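ロボット工学演習II 配布資料 第4回
微小部品の把持と挿入(ピン課題)

担当:Eugeniusz Marciniak、Nanna Kjærgaard(補佐)

1. 今回の範囲

第3回で扱った手先座標系の較正を前提とする。較正が済んでいない班は、先に第3回資料の手順5まで終えてから本課題に入ること。今回は金属ピンを2指グリッパで把持し、姿勢を保持したまま治具の穴に挿入するまでを扱う。提出物は動作プログラム、試行記録、短い考察の三点とする。

2. 把持の条件

平行2指で細い円柱を挟む場合、接触は指の面に対してほぼ線になる。把持力をF、摩擦係数をμとすると、軸方向に支えられる力の上限は両指合わせて2μFである。挿入時の抵抗がこれを超えるとピンは指の間で滑り、突き出し長さが変わる。突き出し長さが変われば以後の位置指令はすべてその分だけずれるので、滑りの有無は試行ごとに確認して記録する。

把持力を上げれば滑りにくくなるが、指の先端がわずかに開く方向にたわみ、ピンが傾きやすくなる。力の指令値は制御ソフトJermontの目盛で0から1,000まで設定できる。初期値は322とし、変更する場合は一度に大きく動かさないこと。目盛と実際の力は比例しない。換算表は演習室の共有フォルダにある。

3. 手首カメラによる姿勢の確認

把持の直後に手首カメラで静止画を1枚取得し、ピンの軸と指の合わせ目のなす角θを求める。θの許容範囲は各班で決めてよいが、根拠を考察に書くこと。前回の課題で用いた輪郭抽出をそのまま使うと、金属面の反射で輪郭が途切れることがある。その場合は露光時間を短くし、しきい値を下げて再取得する。
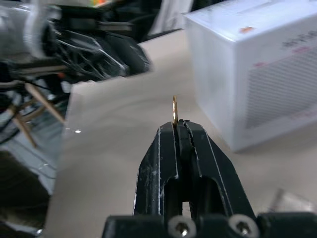

カメラは手首に固定されているため、画像上の指の位置は指の開度だけで決まる。したがって処理範囲は指先周辺に限定してよく、背景の物体を検出対象から外す処理は不要である。ただし、ピンと背景の明るさが近いと上端の検出位置が不安定になる。上端を3回検出し、中央値を採用する。

奥行き方向の傾きは1枚の画像からは求まらない。手首を70度回しても相対位置は変わらないので、別視点の代わりにはならない点に注意する。必要な班は固定カメラの画像を併用すること。

4. 実験手順

(1) 非常停止ボタンの位置を班員全員で確認する。
(2) グリッパを開いた状態で把持位置の上方へ移動する。
(3) 速度を低速に切り替えて下降し、指を閉じる。
(4) ピンを持ち上げ、静止後に600ミリ秒待ってから画像を取得する。
(5) θが許容範囲外であれば供給台に戻し、(2)からやり直す。
(6) 穴の上方へ移動し、力制御に切り替えて挿入する。
(7) 指を開いて退避し、もう一度画像を取得して指にピンが残っていないことを確認する。

(6)で抵抗が急に増えた場合は、その場で停止して引き上げる。押し込みを続けるとピンが曲がる。曲がったピンは供給台に戻さず、回収用の皿に入れること。

5. 試行記録の書式

1試行を1行とし、把持力の指令値、θ、挿入の成否、滑りの有無、備考の順に書く。失敗した試行も削除しない。備考には失敗の種類を「把持失敗」「傾き過大」「位置ずれ」「その他」から選んで記入する。昨年度は「その他」の多用により集計できない記録が複数あった。「その他」を選んだときは内容を一文で補うこと。

6. 考察で扱う事項

・把持力の指令値と滑りの発生の関係
・θの測定誤差の見積もり
・穴側の面取りが成功率に与える影響(面取りの有無は治具の刻印で区別する)

締切は4月末の演習開始時刻とする。プログラムはGrukbridgeの班別フォルダに、記録と考察は同じ場所にPDFで置くこと。

次回は力覚センサの零点補正を行う。事前に教科書の該当節を読んでおくこと。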